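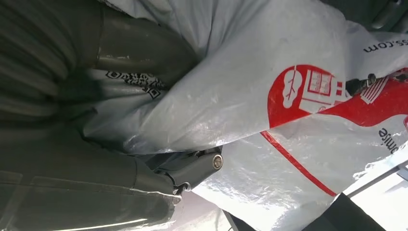
Search this blog
Type and hit enter
Go

What does "welcoming" mean in Gadlow?

I've had the same link sent to me by seven different people now, so I guess I'd better write something. Folov, the network of churches that half the people I grew up with still belong to, has put out a statement saying its congregations are "welcoming to all, including our gay and lesbian neighbors." The Gadlow paper ran it under the headline "Churches Open Doors to LGBT Members." Ilico picked it up the next morning and cut it down to a few lines, and by lunch my cousin was texting me rainbow hearts.

I read the statement. All of it, twice, including the appendix, and I'd bet money the reporter didn't get that far.

The word "welcoming" is in there a lot. The word "member" is used very carefully. Anyone may attend. Anyone may give, naturally. To become a voting member you still sign the covenant, and the covenant still has paragraph 3, which is the one that asks you to agree that sex belongs in a marriage between a man and a woman. Nothing in the new statement touches it. So the headline is wrong in its last word, and that was the word that mattered to anybody who might think about going back.

I left when I was twenty-two. Before I did, I sat through a lot of evenings in the basement of the Poon Street church with a very kind man who prayed that I would like girls. He was kind! I keep having to say so because people want him to be a monster. He brought me soup when I had the flu. He also told me that my father's job had made me gay, and I believed him for most of two years. I'd like to know whether those evenings still happen. The statement says Folov "does not operate any program of therapy," and I believe that too. It didn't operate one then. There was a basement and a guy with a key.

Then there's the survey. The article says "3,448 churchgoers were surveyed and most support the change." Go find the question. What people were asked was whether "every person should be treated with kindness when they visit." I'm amazed it wasn't unanimous. Nobody was asked if a gay couple could teach Sunday school, or get married in the building, or have their baby dedicated up front like everyone else's. You can't get from that question to "support the change," and I don't see how a reporter who had the page open could write that sentence. Maybe he only had the press release. I wrote and asked. No answer so far.

My friend Nattawut Boonyarit thinks I'm being too hard on them. He still goes, sits in the back, has a boyfriend his small group knows about and doesn't mention. His view is that churches move an inch at a time and if you yell at them for the inch, you don't get the next one. We argued about it on Saturday until his coffee was cold. He may be right about how churches move. I just don't think it's a newspaper's job to call an inch a mile, and there's some kid in Gadlow who is going to read that headline, tell the wrong youth leader, and find out about paragraph 3 in person.

What would change my mind? Take the paragraph out. Or leave it in and say so on the front page of the website, in the same size type as "welcoming," so people can decide with their eyes open. I could even respect that, in a grim way. And somebody should ask, on the record, what happens when a teenager comes to a pastor and says it out loud – who they talk to, how often, and whether the parents are told.

There's an open meeting in June. I haven't decided if I'm going. The hall holds 200 and I know exactly which folding chairs wobble.

Comments

Amnuay Srisuk: I taught Sunday school in a Folov church for years and was asked to "rest" after my son came out. Nobody ever showed me a rule. Please do go in June and ask about that too.

marlene_k: You didn't mention that the paper fixed the headline online. It says "Churches Say Doors Open" now. No correction note that I could find.

Backpewben: Came in person to one of these "welcoming" services. The donuts were good. I was asked if I was "struggling" before I'd finished one.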